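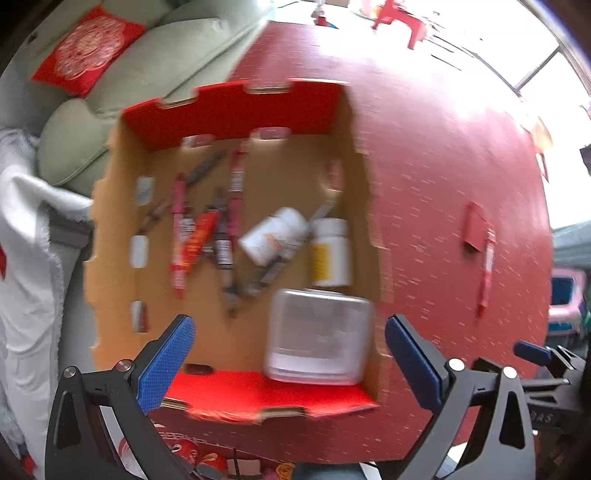
Unit 4: Storage and Retrieval in the Small Office

Last updated: March

This unit covers the arrangement of supplies and records in offices of fewer than 40 employees. Students should read the Culley chapter before the Friday session.

4.1 Open and closed storage
Open storage keeps items in view and within reach. Closed storage protects items but adds a step each time one is needed. Most offices use both, and the choice depends on how often an item is handled.

4.2 Frequency of use
Items used daily belong at the desk. Items used monthly or less belong in a shared cabinet – labeled, and listed in the office index.

4.3 Case: Stutico
The Stutico supply index held 617 entries, of which 261 were duplicates entered under different names. Students will draft a naming rule for the index and apply it to the 23 entries in Handout B.

Written work is submitted to Narayanan Joseph at the start of class. Late work is accepted only by prior arrangement.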